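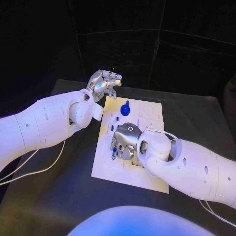
4. Setting up the peg board

This section explains how to place the Lundari peg board on the table, how to put the parts on it, and how to clear it after use. Please read it to the end before you open the bag of small parts. The list of spare parts is in section 9.

4.1 Before you begin

The table should be level and should not rock. We recommend a table height of 700 mm for working while seated. If you work standing, choose the height which lets you keep the elbows low. A dark, dull table top is the best choice, as the white board and the small pegs are then easy to see, and a peg which has rolled away is found quickly.

The lamp should shine from above. The surface of the board is glossy and it will reflect a lamp which stands low at the side. In this case the engraved outlines become difficult to read. Move the lamp and not the board.

CAUTION: The pegs are small parts and can be swallowed. Keep them away from children under three years and from animals.

4.2 Placing the board

1. Take the board out of the carton with both hands. Do not lift it by one corner.
2. Remove the protecting film from the upper side. Begin at a corner and pull slowly, flat along the surface.
3. Check that no film remains in the shallow recesses. A fingernail or a wooden stick can be used. Do not use a knife.
4. Lay the board flat near the middle of the table, with the recesses facing up.
5. Turn it until the row of small holes for the grey pegs is at the edge which is away from you.
6. Leave free table at the left and at the right, so that both sides of the board can be reached without crossing the arms.

NOTE: It is not necessary that the board is exactly parallel to the edge of the table. Some users prefer it slightly turned. It is only important that it does not slide. If it slides, put the thin mat (part 3541) under it.

4.3 The parts and their positions

Every position is either a hole, a recess or an engraved outline. The outline has the same size as the foot of the part which belongs there. A large engraved circle is for a large round part, a small circle for a small one. If the foot covers the line completely or leaves a wide ring open, the part is in the wrong place.

Blue knob. The round knob carries a small post on its top. It is placed with the post upwards.

Blue pegs. They are not all of one size, and only pegs of the same size may be exchanged with each other. A peg with a rounded end is placed with this end upwards.

Grey pegs. They stand near the far edge and are used as reference points. They are placed first and normally they stay on the board.

Plates. The plates lie in the recesses and should not stand higher at one side than at the other. When you pass a finger over a plate and feel a step, take it out and look for dust below it.

4.4 Putting on the parts

1. Put the grey pegs in first. Press each one straight down until it stops.
2. Lay the plates into their recesses.
3. Set the blue knob on its position and let it go before you take the next part.
4. Take one blue peg between the thumb and the first finger, near its upper end.
5. Bring the peg over its position and lower it vertically. Do not push it from the side.

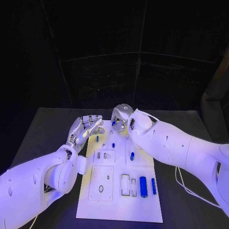

6. Open the fingers first and then lift the hand straight up. If you lift too early, the peg comes up again with the fingers or falls over.
7. Repeat with the other blue pegs. Work from the far edge towards yourself, so that your sleeve does not pass over the pegs which are already standing.
8. Compare the board with the layout sheet (part 3677).

When both hands are used, each hand should stay with its own side of the board. One hand can hold the next peg ready while the other is placing. Two pegs at neighbouring positions should be placed one after the other, there is not enough room for two hands.

CAUTION: Do not use a hammer or another tool for a peg which sits too tight. Take it out, turn it a little and try again. The edge of the hole can break, and a broken edge is not covered by the guarantee.

4.5 If something does not fit

The peg leans. There is dirt in the hole. Turn the board over above a tray, knock gently on the back with the flat hand and try again.

The peg falls over when the table is touched. It was not pressed to the end, or it stands on an engraved line where there is no hole.

The knob turns but does not sit flat. Lift it and check for film below it (see 4.2, step 3).

A plate cannot be removed. Push from the back through the cutout. Do not lever it out from the front, this leaves scratches.

4.6 Clearing the board

Remove the blue pegs first, then the knob, then the plates. Put all small parts into the bag with the number 432 and close it. The grey pegs may stay in place when the board is stored flat. If the board is stored standing on its edge, remove them too.

Wipe the surface with a soft cloth and a little water. Alcohol and window cleaner make the glossy surface dull after some time. Let the recesses dry completely before the plates are put back.

Continue with section 5, Layouts for two persons.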